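Is the Closham repair scheme worth the fuss?

The Closham repair scheme opened in May with a promise that any household could get a broken kettle or toaster mended for 13 pounds. The leaflet says 3718 items have been "saved from landfill". I would like to know how many of those still work. I asked in writing, and got the leaflet again.

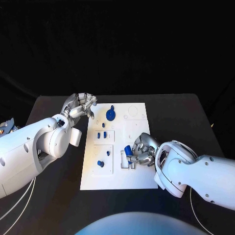 Prices are where my doubts start. A basic new kettle in Pukside costs 18 pounds, so the saving is a fiver, less the bus fare there and back. Then there are the parts. Makers change the shape of a clip or a switch every year or two, and once the old ones are gone there is no mending anything. A set of small blue parts laid out on a white board looks very tidy, but my toaster needed one brown lever, and Closham had no idea where to get it.

Pant tried much the same thing with a target of 1000 repairs and went quiet well before reaching it - I have yet to see a final figure. I am all for fixing things. I darn my own socks. But if the scheme wants more public money next spring, it should first tell us what came back broken, and how soon.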